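Pulleck Slim Fingertips for Parallel Grippers
Maker: Pulleck
Sold as: one pair, matte black
Tested by: Lefteris Tzavaras, Prilbridge bench

We've had a pair of these on the Prilbridge bench since September and I keep finding excuses to leave them on. They're narrow, they taper to a proper point, and they get into places our old square pads never could. Straws were what sold me! A paper-wrapped straw is light and slippery, and when it's standing in a cup with several others, a wide fingertip grabs two or knocks the whole bunch sideways.

So straws in a cup became our main comparison. We ran the Pulleck tips against the stock pads from Kemppainen, on the same gripper with the same controller settings, for 300 picks each. The layout stays friendly but a bit cluttered: a green cup, an alarm clock lying on its back, a soft toy, a black rounded thing that likes to hide behind the straws, and loose straws on the counter in front. 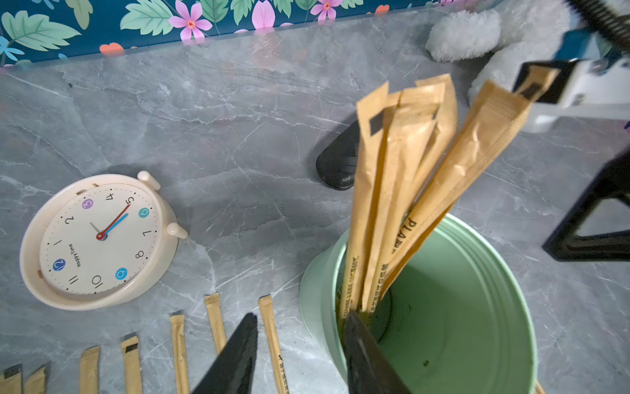

Stelian wanted to know whether the points tear the paper. They can, if you close at full force. We dropped the closing force to the second-lowest setting and the wrappers came through fine after that, with the odd crease near the crimp. Start low and work up, especially if you're coming from rubber pads (those forgive a lot more).

Mounting is easy. Two screws per finger, both reachable from the front, and the alignment pin means you get the same position back when you swap. I had both fingers changed over before my coffee was cool enough to drink. You'll need to redo your tool offset, though, as these are longer than the Kemppainen pads and your old heights will put the points straight into the table.

A word on cameras. A wrist camera pairs beautifully with these fingers because they block so little of what's in front of them. Ours looks down past the jaws into the work area, and with the slim tips you can still see most of what's in there. Fast moves blur toward the sides of the picture, so we slow down for the last stretch of the approach and let the view settle before closing.
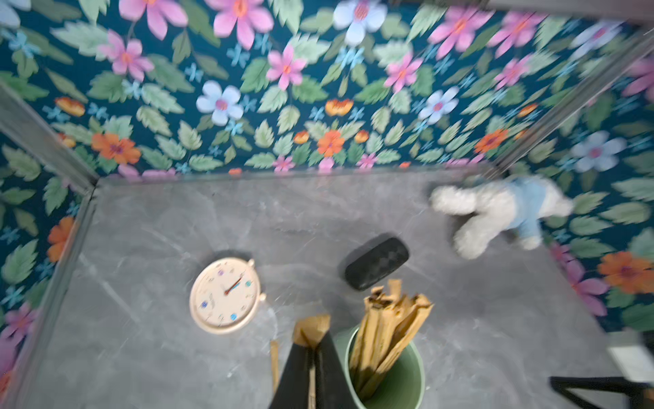
Maureen asked for a rubber-coated version and said she would buy it tomorrow. I'd love one too! Pulleck doesn't list a coating at the moment. Thin heat-shrink over the points worked well enough for us, though it adds width and wants replacing often.

What I'd still use the wide pads for: boxes, the alarm clock, anything heavy with flat sides. The slim tips will hold those, but they let them pivot, and a clock swinging between two points is a sad thing to watch. For plush toys it's a draw. Both get a good handful of fluff and neither lets go cleanly.

Picking up straws lying flat is harder than pulling them out of the cup, and it's where the taper really earns its keep.

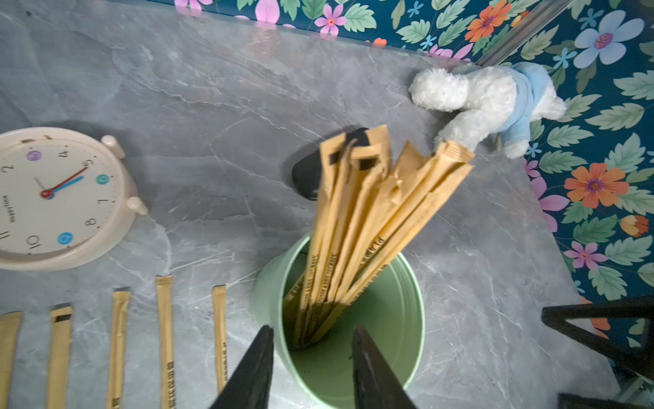 Come in straight down with the jaws turned across the straw, touch lightly, then close. If your controller has a contact stop, turn it on. Ours is the Plorkbridge unit, and its contact stop was sensitive enough with the default values.

Wear has been slight. After 1,252 closes on one pair the points are a little shiny and still meet evenly.

In the box
2 fingers
4 screws
1 alignment pin
Hex key

Spare screws are sold separately and fit the older Pulleck fingers as well.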